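Mancombe planner notes, January 2019. Short thread on the tray-laying task. 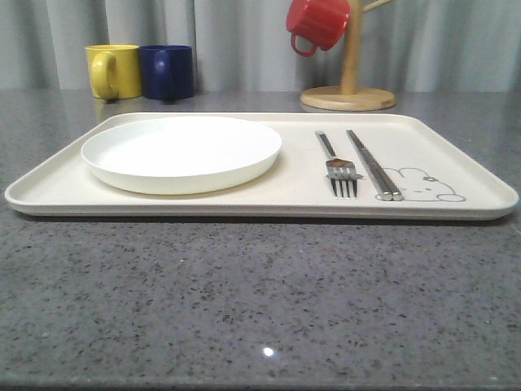 1/ Segmentation first. White plate on a cream tray is low contrast, so we now fit the rim from depth and ignore colour.

2/ Steel chopsticks side by side kept coming back as one object. The planner now treats them as a pair with one grasp — fewer failed plans.

3/ The rabbit print on the tray was getting its own mask. Anything with no height is dropped before planning.

4/ Replayed 1592 logged plans with the new filter. 13 still fail, mostly on the fork. Next job is the highlight on its neck.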